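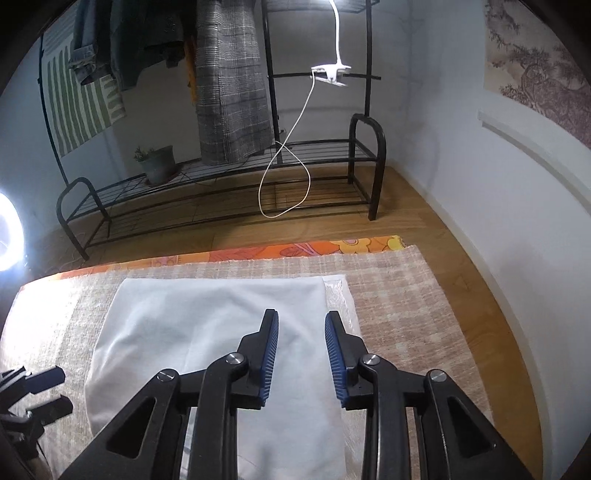 「成功率93パーセント」という数字を、私は最初、読み飛ばした。布を扱うロボットの論文はこの手の数字でできている。読み飛ばしてから戻ったのは、要旨の次の文に「実機によるデータ収集を一切行わずに」と書いてあったからだ。

論文を出したのは Janstead という小さな研究所で、手法の名前は Darkis という。人が手持ちのグリッパーを両手に持ち、普通の部屋で服を広げたり畳んだりする。グリッパー側のカメラがその様子を記録し、記録だけから学んだ方策を、そのまま双腕ロボットに載せる。集めた実演は259回。この分野の感覚では少ない。少なすぎる、と言ってもいい。

第一著者の Jerome Estrella に話を聞いたのは6月30日、日曜の午後だった。画面越しで、途中に一度回線が落ちた。平日は実験が入っているので日曜なら、という返事だったのだが、日曜も実験の合間らしく、こちらが話している間に何度か横を向いて誰かに短く返事をしていた。

まず、93パーセントの分母を聞いた。

「付録の表にあります。本文にも入れるべきだったと今は思っています。ページ数の都合と言えば都合なんですが、まあ、都合ですね」

分母の話にはもう一つ続きがある。何をもって成功とするか、である。Darkis の評価では、しわの寄ったTシャツから始めて、袖と裾が「概ね」所定の位置に来れば成功になる。「概ね」を決めるのは人間の目だ。採点者は2人で、どちらも著者に入っている。

そこを突くと、Estrella はあっさり認めた。

「おっしゃる通りで、査読でも言われました。採点のときには、どの手法の結果かを伏せた静止画だけを見るようにしています。ただ、うちの手法が置いたシャツには癖があるんですよ。左袖が少し内に入る。何十枚も見ていれば、伏せてあっても分かってしまう。だから完全な盲検だとは書いていません」

書いてはいない。けれども、盲検だったと読める書き方ではあった。私はそう伝えた。少し間があって、「次の版で直します」と返ってきた。次の版は7月に出すという。この記事を書いている時点ではまだ見ていない。

## 手に持つということ

手持ちグリッパーで実演を集めるやり方そのものは、もう珍しくない。ロボットを遠隔操作して集めるより速く、場所を選ばず、操縦の訓練も短くて済む。私も以前、別の研究室で触らせてもらったことがある。親指と人差し指で洗濯ばさみを動かしているような感触で、五分もすると慣れる。慣れるところが怪しい、と当時から思っていた。

人間は慣れると、ロボットにできないことを平気でする。手首をひねり、肘を逃がし、布が滑りそうになると指の力をほんの少し変える。記録に残るのは先端の位置と開き具合、それに画像だけだ。布がどこで引っかかったかを、持ち主の手は知っている。データのほうは知らない。

この点をぶつけると、Estrella は反論から入った。

「手の感覚が入らないのは遠隔操作でも同じです。むしろ遠隔操作のほうがひどい。力が返ってこないので、みんな布を必要以上に高く持ち上げるんです。こわいから。手で持つと、低いところで動かせます。シャツの面に沿って滑らせるような動きが自然に出る。あれは遠隔操作のデータにはほとんどありません」

低いところで動かせるのが利点だというのは、なるほどと思う。だが論文には、高さの分布を遠隔操作と比べた図がない。あるのか、と聞いた。

「手元にはあります。載せていません」

なぜ載せないのか。

「遠隔操作のほうのデータが、うちで集めたものではないからです。Lefèvre のところの公開データを使って描いた図なので、服も部屋も違う。それを並べて『ほら低い』とやるのは、ちょっとずるいでしょう」

この答えには好感を持った。同時に、それなら本文の「従来の遠隔操作に比べ、より布に近い軌道が得られる」という一文は何に基づいているのか、と聞かないわけにはいかなかった。Estrella は「経験です」と言い、それから「経験、と書くべきでしたね」と言い直した。

## 部屋のことをしつこく聞く

論文の売りのひとつは「生活空間での収集」である。実験室の黒い台と均一な照明を離れ、服の掛かったラックがあり、壁に絵があり、照明が白く飛ぶような部屋で集める。そのほうが方策が強くなる、という主張だ。
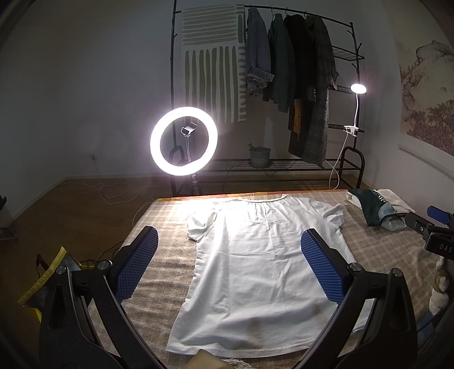 背景が雑然としていればデータが多様になる、という理屈を、私はあまり信用していない。部屋がひとつなら、どれだけ物が多くても背景はひとつだ。方策にしてみれば、同じ格子柄の布が毎回下に敷いてあるなら、それは実に読みやすい目印になる。シャツの裾を見つけるより、格子の線を見つけるほうがよほど簡単なのだから。

「部屋は複数使っています」と Estrella は言う。「ただ、均等ではないです。かなりの部分が同じ部屋に偏っています。照明を置きっぱなしにできる部屋が便利で、ついそこに戻ってしまった」

偏りの内訳は、と聞くと、今度は資料を開いて確かめてくれた。割合をここに書かないでくれと頼まれたので書かないが、私の予想より偏っていた、とだけ記しておく。これも次の版に入るという。

では、訓練に一度も出てこない部屋ではどうなるのか。私が今回いちばん聞きたかったのはこれで、論文では最後のほうの短い段落に押し込められている。93パーセントは、収集に使ったのと同じ部屋で測った数字だった。部屋を替え、下に敷く布も替えると、成功率は37パーセントに落ちる。

「落ちます」と彼は言った。「落ちると書きました」

書いてはある。要旨にはない。

「要旨に両方書いたら、誰も読まないんじゃないかと言う共著者がいて、私もそれに強くは反対しなかった。そこは私の責任です。でも、37という数字をゼロに近いものとして読まれるのも困るんです。以前うちで遠隔操作のデータだけで学習したとき、部屋を替えるとほぼ何もできませんでしたから」

「ほぼ」の中身を聞くと、その実験は途中で打ち切ったので数字にしていない、という。打ち切った理由は、ロボットが敷物をつかんでシャツごと引きずり始め、台の端から落としたからだそうだ。落としたのが一度か何度かは、はっきりしなかった。

こういう話を聞くたびに思うのだが、比較対象のほうの失敗は、いつも少しだけ雑に語られる。悪意があるとは考えていない。自分の手法の失敗は夜中まで見返すが、古い手法の失敗は見返さない。それだけのことで、数字には差がつく。私がそう言うと、Estrella は笑って、「それは本当にそうです。耳が痛い」と言った。

## 白いシャツの問題

服の種類についても聞いた。白いTシャツは扱いにくい。強い光が当たると面が白く飛び、しわの陰影が消える。論文の付録には失敗例が並んでいて、その多くが白い服だ。私はこの付録がこの論文でいちばんよくできていると思う。

「白は最初、外そうかという話もありました」と Estrella は言う。「データの見た目が悪いんです。上半分が飛んで、縁がどこか分からない。でも、洗濯物から白い服を外した評価に何の意味があるのかと。それで残しました。残したら数字が下がりました」

それなら、照明を弱めて集めればいいのではないか。

「やりました。弱めると今度は、動かしている最中の画像がぶれるんです。手持ちは人間が速く動くので。ゆっくり動かしてもらうと、今度は動きが不自然になる。人間は、ゆっくりやれと言われると途中で止まるんですよね。止まった画像がたくさん入ると、方策も止まることを覚えます。布の手前で固まって動かないロボットができあがる」

方策が「固まる」現象は、ほかの研究室でも聞いたことがある。対策としてよくあるのは、動きのない区間を機械的に間引くことだ。Darkis でもやっている。ところが間引き方のしきい値は、本文のどこにも見当たらなかった。公開予定のコードに入っているというので、コードはいつ公開されるのかと尋ねた。

「論文の改訂と同時に、と言っています」

言っている、というのは誰がですか。

「私が、です」

## 載せる先の腕

もうひとつ引っかかっていたのは、ロボット本体のことだった。人が手に持つグリッパーと、腕の先につくグリッパーが同じ形をしている。だから映像の見え方も同じで、そのまま移せる。論文はそう説明する。先端についてはその通りだろう。しかし先端から後ろは、まるで違う。

実験に使ったのは Welus の双腕機で、二本の腕は互いにぶつからない範囲でしか動けない。人間が両手を交差させた実演は、そのままでは再生できない。259回のうち、そういう理由で使えなかった実演はどれだけあったのか。

「259というのは、除外したあとの数です」

私はここで少し声が大きくなったと思う。除外前の数は論文にない。収集の手間を語るとき、捨てた分を数えないのは、かなり都合がいい。論文の主張の中心は「手軽に集められる」なのだから、なおさらである。

Estrella は、除外の記録は残しているが、初期のものは形式がばらばらで、腕の干渉で捨てたのか、カメラの位置合わせが飛んで捨てたのか、区別がつかないものがあると説明した。

「正直な数を出そうとすると、理由不明という欄がいちばん大きくなる。それでも出したほうがいいですか」

出したほうがいい、と私は答えた。理由不明の欄が大きい表なら、これから同じことをやろうとする人には、成功率の棒グラフよりずっと役に立つ。彼は「そう言う人はあまりいないんですが」と言って、何か書き留めていた。

位置合わせが飛ぶ件についても少し聞いた。手持ちグリッパーの軌道は、映像と内蔵センサーから推定している。無地の壁や白い布ばかりが映ると、推定の手がかりが減る。両手の間の相対位置が狂うと、片手で襟を押さえ、もう片方で袖を引くような動作は成り立たない。

「柄のある布を下に敷いた理由のひとつはそれです。手がかりが欲しかった」

とすると、さっきの格子柄の話に戻ってくる。収集を安定させるために敷いた布が、方策に近道を教えているかもしれない。敷物だけを替えて、部屋はそのままにした評価はあるか。

「ないです。部屋と敷物を一緒に替えてしまった。分けるべきでした。これは言い訳できない」

この評価は簡単にできるはずだ。ロボットはある、部屋もある、布を一枚替えるだけでいい。私がそう言うと、彼はまた横を向いて、画面の外の誰かに「敷物、ほかにあったっけ」と聞いた。返事は聞き取れなかった。

## それで、信じるのか

インタビューの終わりに、私はいつも相手に、自分の結果をどのくらい信じているかと聞くことにしている。嫌がられる質問で、たいていは今後の課題の話にすり替わる。Estrella は少し考えてから答えた。

「同じ部屋で、似たTシャツなら、動くと思っています。それは毎日見ているので。違う部屋で動くかと言われたら、動くことがある、としか言えません。手持ちで集めるのが正しい方向だとは信じていますが、この論文がそれを示したかというと、半分くらいです」

残りの半分は何が示すのか、と重ねて聞いた。

「よその人がよその部屋でやって、同じくらいになること。うちでいくら回数を増やしても、それは示せない」

その点で意見は一致した。一致しないのは、ではこの論文を今の形で出してよかったのか、という点だ。彼は出してよかったと言う。私は、要旨に37を入れてから出すべきだったと今も思っている。付録まで読む人は少ないし、読む人の多くはもともと疑っている人だ。93だけが引用され、来年には別の論文の表で比較対象として一行になっている。そこに部屋の偏りも、理由不明の欄も、ついてはいかない。

通話を切ったあと、夜になって Estrella から短いメールが届いた。高さの分布の図が添えられていた。例の、載せなかった図である。確かに手持ちのほうが低い。ただし遠隔操作のほうは服が厚手で、畳み始めの山がもともと高い。本人もそのことを本文に二行使って断っており、末尾に「引用はしないでください」とあったので、図はここには載せない。

敷物だけを替えた評価については、まだ連絡がない。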